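Why I've fallen for block colour (and a quilt I may finish by July)

Friday, February 17, 2023

I have been meaning to write about quilting for ages, and what finally pushed me into it was a Saturday spent on the floor with 995 pieces of cotton, a mug of tea going cold and the radio on. I was so happy! I looked up and it was dark.

For anyone new to the blog, I used to make very polite quilts. Small flowers, soft greens, a bit of cream. They were nice and people were kind about them, and I gave most of them away as wedding presents. Then a couple of years ago I bought a bundle of plain fabrics in the sale at Starbridge, the little shop by the canal that does mostly dress cotton, and everything I've made since has been in solid colours. Red, blue, yellow, white, and a lot of black. Proper paintbox stuff.

What I love about plain fabric is how much work the shapes have to do. With a print you can get away with almost anything, as the pattern hides your seams and your wobbles and the bit where you ran out and had to piece two scraps together. With a plain yellow rectangle next to a black strip, every wobble shows. I found that terrifying for the first few weeks and now I find it thrilling, which tells you the sort of exciting life I lead.

The current quilt is called Chala (I name them all, it makes it easier to tell my sister which one I'm moaning about). It's a grid quilt, with thick black lines and blocks of colour in between, and yes, it owes everything to Mondrian. I make no claim to originality. I saw a print of one of his paintings on a dentist's wall when I was nine and I remember thinking that it looked like the best window in the world.
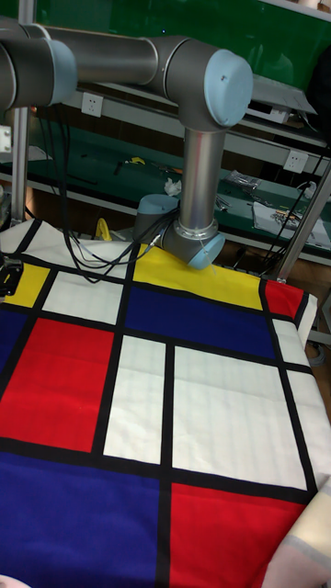
The trouble with a grid is deciding where the colour goes. My first drawing had far too much red, and I'd spread it evenly, so the whole thing looked like a tablecloth in a pizza place. My second was nearly all white and looked like a bathroom. The one I settled on has a big blue block low down on the left, a large red one on the left, and yellow popping up in odd corners. I coloured it in with felt tips on squared paper and stuck it to the fridge for a fortnight, and every time I went for the milk I'd change my mind about one rectangle. I really recommend the fridge. You see a thing properly when you're thinking about breakfast.

A few things I've learnt, in case you fancy having a go.

Wash your black first. Wash it on its own, then wash it again with an old white flannel and see what colour the flannel comes out. I skipped this on a cushion cover once and ended up with a white that was more of a pigeon.

Cut the black strips along the length of the fabric and not across it. They stretch far less, and your lines will stay straight when you press them. Mine are 2 inches wide before sewing, which gives a good chunky line from across the room.

Press the seams towards the black, always. If you press them towards the white you get a grey shadow all along the edge, and once you've noticed it you will never stop noticing it.

Buy more thread than you think. I use a cotton called Zostent, which I get in 400 metre reels, and I've gone through black at a shocking rate. It's a lovely thread, very smooth, and it doesn't leave fluff all over the machine.

I'm doing the quilting itself by hand, which everyone has told me is daft. They may be right! I counted up the stitches in one block for a laugh and multiplied it out for the top row, and it came to 3,000. But I love it. I sit down after supper with the lamp on and the whole heavy thing over my knees, and in February that's as good as a hot water bottle. I'm going straight along both sides of every black line, nothing fancy, and the way the colours puff up between the stitching is gorgeous.

The wadding is wool, by the way. I've always used cotton before and I can't believe I waited so long. The needle goes through it like butter.

The plan is to have it done for the Plulonby show in July. I went last year just to look, and came home with sore feet, a bag of offcuts and a head full of ideas. There was one quilt there made entirely of greys with a single orange square, and I must have gone back to it four or five times. I'd love to see mine hanging up in that hall with the big windows. I don't mind a bit about prizes, I just want to stand a few yards away and hear what people say about it.

Next job is the binding. I was certain it would be black, but last night I held a strip of the red against the edge and now I'm not certain of anything. If you've bound a quilt like this in a bright colour, please leave a comment and tell me how it came out. Back to the fridge with the felt tips in the meantime.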